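Vatuma Aisle Shelving, Gray

Retail shelving for small shops, break rooms and the sort of hallway that has quietly become a pantry. Sold by Juveo out of our Flemberg warehouse.

The Vatuma is a gray unit with a back panel and a white front edge on every shelf. It does one job, and it has been doing it in our catalog long enough that we've stopped trying to think of a slogan for it. Asnakech Yimer wrote one in May. It was "Holds Chips." We kept it for a week.

Shelves move up and down in one-inch steps. Most people set the top one for bottles and give the middle one to tube cans and snack boxes, then never touch the clips again. Each shelf is rated for 25 pounds spread evenly, so stack your cast iron elsewhere.
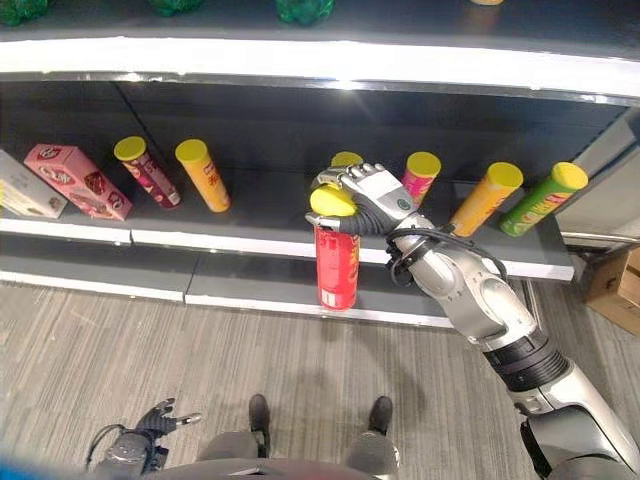
Will tall snack cans stay standing if I don't fill the whole shelf?
They'll stand, but a half-empty row of cans and thin boxes tends to lean on its neighbors like people at a bus stop. Add a divider or a pusher strip if that bothers you. Both clip on without tools.

The front edge is the part people ask about. It's glossy, it wipes clean with a damp cloth, and it will show you every light fixture you own. If you'd like less shine, the matte strip from Gisler fits over it and costs 11 dollars a shelf.

Assembly takes 20 minutes with two people. Natnael Yimer has done it alone – he doesn't recommend it, and neither does his thumb. The feet adjust for uneven floors. On carpet, load the bottom shelf first and check the level again a day later, when the unit has finished settling in.

In the carton: uprights, back panels, shelves, clips, a hex key you will lose.
Sold separately: dividers, pusher strips, price rails, matte edge strips.
Price: 261 dollars per unit. Local delivery goes out on Thursday. Order before noon the day before or you're on next week's truck.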